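Unit 7: Comparing hand-held grippers before choosing one for the arm
Course notes, practical block. Read before the Saturday session.
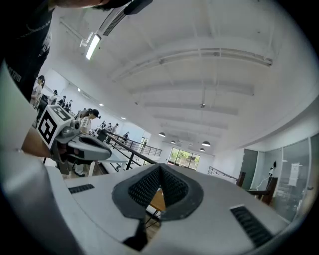

Defne Canpolat objects to the usual order of work, in which the arm is bought first and the gripper chosen to suit it. Her view is that a week with the jaws in the hand tells a group more about grip and reach than a month of reading data sheets, and that the arm can wait.

These notes follow her order. Two designs are compared, the Warkell and the Zirby. Both are tried by hand first, then the preferred one goes on the arm.

7.1 What is being compared
Opening width, measured in mm between the pads at full travel. The Zirby opens to 90.
Closing force at the pad, read from the bench scale.
Pose tracking. Marker patterns on a cube give a position only while at least one face is seen clearly. Two people working close together will block each other's markers, and the log must show when this happens.
Camera view. A wide lens keeps both hands in sight but bends straight lines near the border. Calibrate before measuring anything from the picture.

7.2 Method
Work in pairs, one gripper each. Pick, lift, hand over, put down. Change grippers at the halfway point so that skill is not mistaken for design. Record failed grasps as well as good ones.
A run in which tracking is lost is kept and marked T. Do not delete it.

7.3 Results from the May group
The group logged 3,000 grasps. Tracking was lost in 251 of them, mostly during handovers. Brian Muli's pair turned the cube towards the camera before each handover and lost far fewer – the habit is now part of the method.
Force readings for the Warkell drifted over the afternoon and should be treated with care until the scale has been checked.

7.4 To hand in
One table per pair, with raw logs attached. State which gripper you would fit to the arm and which reading decided it. Godfrey Tanui collects the logs at the end of the session.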